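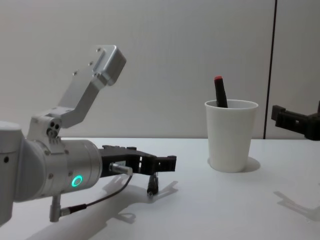
The lettering table at Rusden is open again for the winter, and I'm so pleased with how it has come together! We spent most of November deciding what really needs to live on it, and the answer was very little. A white top, good light, and a paper cup with a black marker standing in it - that's a perfectly good start for anyone who wants to make a sign, label a jar shelf or address a stack of parcels. I used to keep everything in a big tin, and I spent half of every session digging to the bottom for the one pen I wanted. Paper cups are so much nicer. They weigh nothing, you can slide one across to your neighbor, and when the bottom gets inky you put out a new one.

Trevor Fairclough has been through the whole marker drawer (67 pens, bless him) and tested every one on scrap card. The dried-up ones are gone, and the rest are sorted by tip, with the chisel tips in the top tray and the fine ones underneath. Please put caps on until they click and leave paint pens lying flat in the drawer.

We also have 400 blank cards from the Holroyd sale, a lovely heavy stock that takes black ink without feathering. Help yourself to a handful, and if you're making place cards for a big party, leave a note in the book so we know to cut more.

The table is free to use from 2 in the afternoon whenever the building is open. If you've never tried brush lettering, come and sit next to someone who has - they'll be glad to show you a few strokes, and the first wobbly alphabet is great fun. Finished signs for the December fair can go on the shelf by the Etar room, with your name on the back in pencil.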